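Keeping wooden puzzles complete (and getting them back in the box)

I've a soft spot for those chunky number puzzles, the ones with a tray and a little picture to count under each number. I've also spent far too much of my life on my stomach looking for the 8 under a radiator. So I've put together what works in our house, with a few bits pinched from my neighbour Etelka Mészáros, who has run a toy swap in Mestham for years and has seen every kind of missing piece going.

Clear the table first

Do puzzles on a big bare table if you possibly can. Carpet swallows tiles and so do sofas. I shift the fruit bowl, the post and whatever else has landed there since breakfast, and put the tray down near the front edge where small arms can reach it. Pieces that are out of the tray stay flat on the table beside it, never on laps and never (please!) on a chair.

A pale tabletop is brilliant for this, by the way. Ours used to be dark brown and a tile with a wooden back just vanished on it.

Fill one row before you start the next

With a one to ten board I take out only the top row to begin with and leave 6 to 10 where they are. There's less to lose, and a little one can see straight away where the gaps are. Start from the left with the 1, then find the 2, and let them count the pictures underneath as they go along. The ice lollies are always the favourite here.

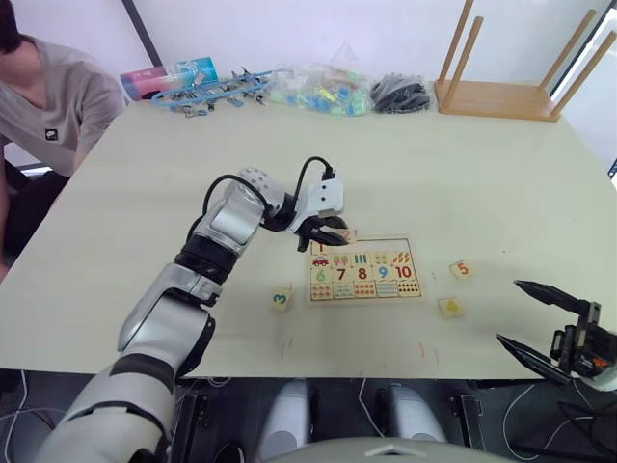 Mark the backs

Write a small letter on the back of every loose piece and the same letter on the underside of the tray. I use a soft pencil on bare wood, as felt tip can creep through to the front on thinner pieces. We have two number boards, K for the Komstead one and J for the Jurley, and before I did this they were forever getting muddled. It took me four minutes with a cup of tea.

Cleaning sticky tiles

A cloth wrung out until it's barely damp, a tiny drop of washing-up liquid, wipe, then dry straight away with a tea towel. Don't soak them! I left a set in the sink once and the picture pieces puffed up so badly that they never went back in. For jam in the corners of the tray I use a dry old toothbrush first and the cloth after. Stand the tray on its side for an hour before it goes away.

The last-piece check

Nothing goes back on the shelf until every slot is filled. I say the numbers out loud, pointing at each one, and you soon hear where you've stopped. It's a good job to hand over at teatime when everybody's flagging.

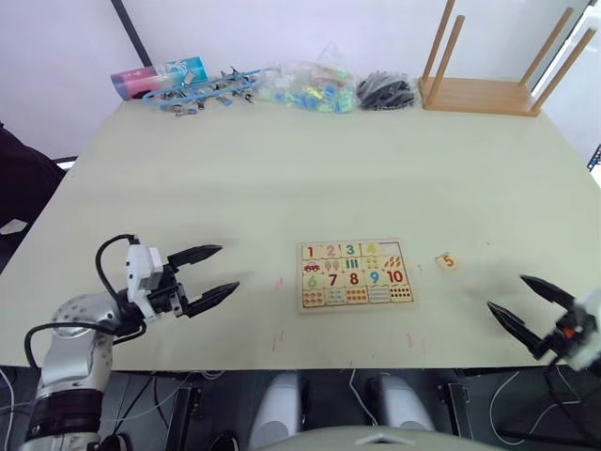 One to four are back in the top row, with the next slot along still to fill.

If a piece really has gone

Check the hoover before you empty it, then trouser pockets, then the toy kitchen oven. Still nothing? Faizal Nugroho at our library makes replacements by tracing the empty slot on to thick card, cutting just inside the line and gluing two or three layers together. Paint it, let it dry overnight and rub the edges with fine sandpaper (200 grit is what I had in the drawer). I paid 50p for a board with a missing 3 and my home-made one has lasted very well, even if it is a slightly odd green.

For storage I slide each tray into an old pillowcase and fold the open end underneath. They stack flat on the shelf, and if one gets knocked off, the pieces are all still in the bag.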